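Protokoll der Sitzung des Arbeitskreises Textilpflege

Ort: Besprechungsraum Jellon, Beginn 14:00 Uhr
Leitung: Jovita Rosales
Protokoll: Gil-soo Bang

TOP 1 Genehmigung des letzten Protokolls
Das Protokoll der Februarsitzung wird mit einer Änderung genehmigt: Unter TOP 4 ist "Vorwäsche" durch "Einweichen" zu ersetzen.

TOP 2 Waschmittelumstellung Floka
Die Umstellung auf das Flüssigprodukt ist in beiden Waschstraßen abgeschlossen. Die Dosierpumpe an Straße 2 wurde neu kalibriert. Restbestand des Pulvers: 25 Säcke. Eine Rückgabe an den Lieferanten ist nicht möglich, der Bestand wird für stark verschmutzte Arbeitskleidung aufgebraucht. Rosales bittet darum, die alten Dosiertabellen von den Maschinen zu entfernen. 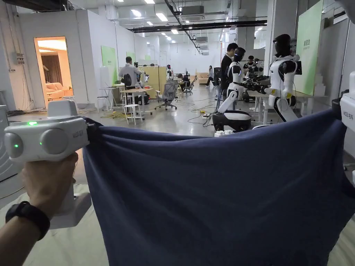

Zur Maßhaltigkeit nach dem Trocknen liegt der Bericht von Bang vor. Gemessen wird künftig erst nach einer Ruhezeit von zwei Stunden, liegend und ohne Zug. Ein straff gehaltenes Stück wie das dunkelblaue Tuch ist für die Längenmessung nicht geeignet, auch wenn der Stoff dabei stellenweise noch Falten wirft. Die Messpunkte werden mit Textilstift markiert -- bei dunkler Ware mit weißem Faden. Die Arbeitsanweisung wird entsprechend ergänzt.

TOP 3 Mietwäsche Osman
Der Kunde Osman erhöht die Abnahme auf 3225 Teile im Monat. Davon entfallen 2000 auf Frottierware, der Rest auf Bettwäsche. Die Kapazität der Mangel reicht aus, sofern die Spätschicht besetzt bleibt. Offen ist die Frage der Rückläufer mit Rostflecken. Rosales klärt mit Osman, ob die Sammelcontainer vor Ort getauscht werden.
Beschluss: Annahme der Mehrmenge, zunächst befristet auf ein Quartal.

TOP 4 Restfeuchte und Knitterbildung

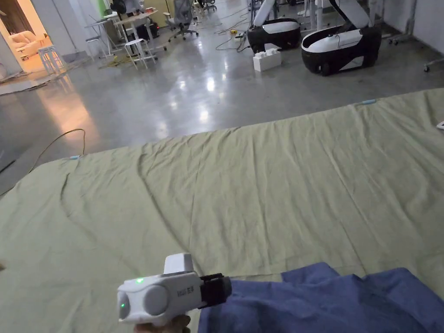 Das Trocknerprogramm für Flachwäsche wird um vier Minuten verkürzt, damit die Teile mit höherer Restfeuchte an die Mangel gehen. Die Abkühlphase bleibt unverändert. Für die Beurteilung des Knitterbildes wird eine gemeinsame Skala von eins bis fünf eingeführt. Lange Falten, die wie bei dem ausgebreiteten salbeigrünen Stück über die Fläche laufen, werden mit vier bewertet. Ware ab Stufe vier geht nicht in den Versand. Bang weist darauf hin, dass die Stufen zwei und drei schwer zu trennen sind -- Vergleichsmuster werden angelegt.

TOP 5 Etiketten Murkon
Die Patchetiketten von Murkon lösen sich nach fast 1000 Pressvorgängen der Charge bei einzelnen Teilen an den Ecken. Vermutet wird eine zu niedrige Plattentemperatur. Die Temperatur wird vor Schichtbeginn geprüft und im Pressenbuch eingetragen. Eine Reklamation wird bis zum Vorliegen der Werte zurückgestellt.

TOP 6 Verschiedenes
Das Flusensieb an Trockner 3 ist bestellt. Die Schlüsselliste für das Chemikalienlager ist bei Rosales zu aktualisieren.

Ende der Sitzung: 15:40 Uhr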